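Tags: perception, planner, cup detection, Heltildale cell

Ticket 2132: cup pose rejected by planner on white table

Running Pravus on the two-arm cell at Heltildale, June 2018 build. The planner refuses to produce a grasp for the cup and logs "no support plane under object". Same task file works at Grandach, where the table top is dark green.

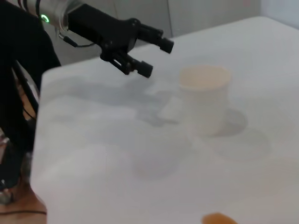
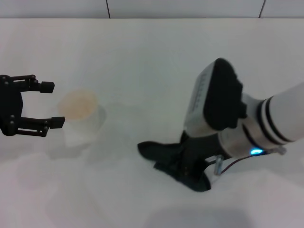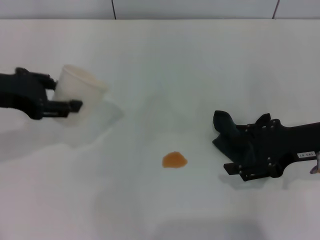
The segmentation node is where I think the fault lies. It fits the table plane first, then keeps whatever stands proud of it, and on our table it drops the lower half of the cup along with the plane. With a white cup against a white top there is very little edge to find, and in the third picture the bottom of the cup fades into the shadow on the table. The orange-brown spill in the same picture is segmented every time and gets passed to the planner as an object.

Tried so far:
- Exposure down 2 stops. Shadow edges came out harder, cup no better.
- Plane tolerance from 9 mm to 2 mm. Cup base came back in part, but the wall behind broke up into false objects.
- Minimum cluster size raised to 100 points. Spill still passed through.

Next I will swap in the Gowda depth filter and rerun with the tolerance at 2 mm. Please leave this open.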